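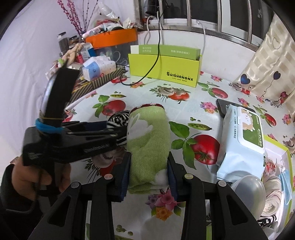
가정환경 양손 조작 데이터 수집 실무기준 마련 과제
중간 진행보고
보고 시점: 2025년 2월
수행: 니스카넨(Niskanen) 현장기준팀
제출처: 엠브리지(Embridge) 과제관리실
작성: 삭다 쁘라섯시리(Sakda Prasertsri)

1. 보고 범위

본 보고서는 착수 이후 현재까지 작성한 실무기준의 내용과 현장 적용 결과를 정리한 것이다. 과제의 목표는 휴대형 그리퍼로 가정 내 천류 정리 작업을 기록할 때 작업자와 검수자가 함께 쓸 기준서를 만드는 데 있다. 하드웨어 개량과 학습 모델 성능은 이번 과제 범위에 들어 있지 않다.

2. 진행 현황

기준서 초안은 8개 장으로 구성하였고 이 중 4개 장의 검토가 끝났다. 검토가 끝난 장은 작업 전 점검, 작업대 조건, 양손 조작 규칙, 기록 폐기 기준이다. 나머지 장은 개인정보, 작업자 휴식, 파일 명명, 재검수 절차이며 초안 상태로 내부 회람 중이다.

초안을 적용하여 수집한 기록은 1,353건이다. 전체를 1차 검수하였고, 그중 50건을 뽑아 에이노 아호넨(Eino Ahonen)이 독립적으로 다시 검수하였다. 두 검수자의 판정이 갈린 기록은 대부분 시작 자세와 종료 시점에 관한 것이었다. 해당 조항은 문구가 모호하다고 판단하여 다시 썼다.

3. 주요 조항

가. 작업 전 점검. 좌우 그리퍼의 손가락 패드가 들뜨지 않았는지, 관절 핀이 풀리지 않았는지 확인한다. 두 손가락을 끝까지 벌렸다 오므리는 동작을 기록 첫머리에 넣는다.

나. 작업대 조건. 생활용품은 치우지 않고 평소 상태로 둔다. 무늬가 있는 식탁보도 그대로 사용한다. 다만 전선이 손의 이동 경로를 가로지르면 작업을 시작하지 않으며, 전선을 옮긴 뒤 점검을 처음부터 다시 한다.

다. 양손 조작. 한쪽 그리퍼가 천을 잡고 있는 동안 다른 쪽은 같은 천을 받치거나 작업대 가장자리에서 대기한다. 맨손으로 천을 바로잡은 기록은 폐기한다. 잡기에 실패한 시도는 지우지 않고 남기되 검수표에 표시한다.

라. 개인정보. 휴대전화 화면, 우편물, 약 봉투의 글자가 읽히는 경우 해당 기록을 보류한다. 창밖으로 이웃집이 보이는 경우에도 같은 절차를 따른다. 제품 포장에 인쇄된 상표와 문구는 보류 대상이 아니다.

4. 현장 적용 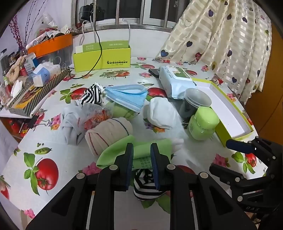 벌린 그리퍼 손가락과 연녹색 천. 식탁 위에 다른 천류와 생활용품이 함께 놓여 있다.

작업대 조건 조항은 현장 의견이 가장 많이 나온 부분이다. 초기 문안은 작업 대상이 아닌 물건을 모두 치우도록 하였으나, 가정환경 기록이라는 과제 취지와 맞지 않아 삭제하였다. 대신 작업 대상과 주변 물건이 닿아 있을 때의 처리 방법을 추가하였다. 닿아 있는 물건이 함께 끌려 움직이면 기록은 유지하고, 식탁 아래로 떨어지면 그 시점에서 종료한다.

천의 종류를 적는 방식도 바꾸었다. 말아 놓은 천은 수건인지 양말인지 검수자마다 다르게 적는 사례가 있어, 펼친 상태가 확인되기 전까지는 '말린 천'으로만 기재하도록 하였다.

5. 미결 사항

검수표 양식은 지론(Ziron)의 기록 관리 도구에 맞추어 작성했으나 알렐(Allel)에서 쓰는 항목 이름과 일부 다르다. 양측 담당자가 대조표를 만들고 있으며, 완료 전까지는 두 이름을 병기한다. 작업자 휴식 조항은 연속 작업 시간의 상한을 정하지 못했다. 손목 부담에 관한 작업자 의견을 더 받은 뒤 수치를 넣을 예정이다.

6. 향후 일정과 요청

남은 장의 검토를 마치고 8월에 기준서 확정본을 제출한다. 엠브리지 측에는 다음 두 건의 회신을 요청한다. 보류 기록의 보관 기간, 그리고 재검수 인력의 추가 배정 여부이다. 예산 항목 변경은 없다.

붙임: 기준서 초안, 1차 검수표, 재검수 판정 비교표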